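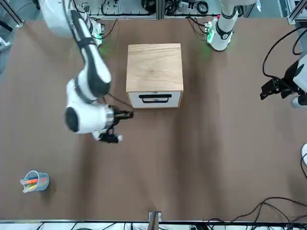 Our project asked how a person can teach a robot with two arms to put markers away in a drawer, without writing a program for each movement. The task sounds small, and for a person it takes a few seconds. For the robot it has several parts which depend on each other: the drawer must be opened, a marker must be taken from the cup, it must be placed inside, and the drawer must be closed again. We chose a wooden box with a white drawer front and a black handle in the middle, because the handle has a rectangular opening and gives the fingers of the gripper something clear to hold. The markers stand in a clear plastic cup with a light blue tint, on the open part of the table and well away from the box, so the arm must make a real journey between the two places.

1. Background and aim

The work was done in the robot laboratory at Danidcombe during the winter term. A group from the year before had already built the table and fixed the two arms, and they left us a short manual. They had worked only with blocks. We wanted to try a task in which one object has to be moved before another object can be reached, and we wanted to compare two ways of showing it.

In the first way, the student takes hold of the robot's arm and moves it by hand, while the joints are set to be soft. In this report we call it hand guiding. In the second way, the student sits at a second desk and moves a pair of small handles, and the robot's arms follow. We call this remote control. Both ways give the same kind of record: the angle of each joint, the opening of each gripper and the camera pictures, all with a common time.

Our first question was which way gives better demonstrations for a learning program. Our second question was more practical. We wanted to know which way a new student can learn in one afternoon, since the laboratory receives new students every February.

2. Equipment

The arms are mounted at the far side of the table and reach towards the person who stands in front. Each has a black gripper with two fingers. The remote handles are from a kit named Kiltano, which the laboratory bought before our time. The recording program is called Clomberg and was written by former students. It is not difficult to use, but it stops without a message when the disk is full, and we lost one morning of work in this manner before we understood it.

We first put the box nearer to the front edge. In this position the right arm had to fold itself strongly to pull the drawer, and its elbow came near to its limit. After we moved the box towards the far side, the pull became much easier. We marked the corners of the box on the table with pencil, and checked them at the beginning of each session.

3. How we recorded

A demonstration starts with the drawer closed and all the markers in the cup. The right arm goes to the handle, closes its fingers on it and pulls. It then lets go, moves to the cup, takes one marker and carries it to the open drawer. When the marker is released, the arm pushes the drawer shut with closed fingers. The left arm may rest on the side of the box if the box begins to slide. In the early sessions we did not use the left arm, and the whole box often travelled together with the drawer.

We kept 244 demonstrations in total, counting both ways. A demonstration was thrown away if the marker fell on the table, if the box was moved outside its pencil marks, or if the student stopped for a long time to think. The last rule caused some discussion in our group. A pause is not a mistake, but the learning program copies it faithfully, and in our first test the robot waited beside the handle as if it had forgotten why it came.

Before each session we did the following:

Check the box against the pencil marks.
Put the markers back in the cup.
Open and close both grippers once.
Check the free space on the disk.
Move both arms to the start position and wait until they are still.

4. Hand guiding

Hand guiding was easy to begin. A student can feel the weight of the arm and also feel when the fingers touch the handle. Because of this the pulling part was good from the first day. The path was usually smooth and short.

The weak side was the camera. The student must stand beside the arm, and the body or the hands of the student come into the picture. When the robot later works alone, there is no student in view, and the learning program meets pictures that are different from those it has seen. We tried to hold the arm only from behind the elbow. It helped a little, but then the wrist was difficult to turn, and picking up a thin marker needs an exact wrist. It was also hard for one person to guide two arms. When the left arm was needed, a second student had to come, and the two had to agree by speaking on when to move.

5. Remote control

With the handles, the first hour was not pleasant. The operator does not feel the contact, so the fingers were often closed in front of the drawer handle or pressed too hard against the drawer front. One time the safety stop was released by such a press, and we had to start both arms again. We learned to come to the handle slowly from the left side, to open the fingers early and to look from a low angle before closing.

After some practice the remote way became better than we expected. One person can use both arms, and the camera sees only the robot and the objects. The movements to the cup were less smooth than in hand guiding, with small corrections near the end. At first we believed that these corrections were bad data. Later we changed our opinion, for they show the learning program how to come back when the fingers are not in the right place.

6. Training and test

We trained the same network on the two sets separately, with 1000 steps for a short check and then the long training during the night. The short check was useful only for finding errors in the files. The network structure was taken from a teaching example in the Castellanos course and we made no change to it, apart from the size of the input.

Each trained model was tested in 21 trials with the cup in its usual place. The model from remote control finished the whole task more often than the model from hand guiding. The difference was mostly in picking up the marker. Both models could open the drawer in most trials. The hand guiding model commonly closed its fingers beside the marker and then continued to the drawer with nothing in them, and even made the releasing movement very carefully.

When we moved the cup by the width of a hand, both models became much worse. We had moved the cup only a little between demonstrations, so this result should not surprise the reader, but it was a disappointment for us.

7. What we would change

We would record fewer demonstrations with the cup in one place and more with the cup in many places. We would also write down which student made which demonstration. We did not do it, and now we cannot say if the differences come from the method or from the person. The comparison in section 6 must be read with this in mind.

A rubber sheet under the box would save the left arm from its holding work, but then the task would need only one arm, and for this reason we are not sure it is an improvement. The group which takes over the table should decide it. Our files and the start position of both arms are stored on the laboratory computer, in the folder with the name of this report. The last version was saved on 7th January, and the older versions can be deleted.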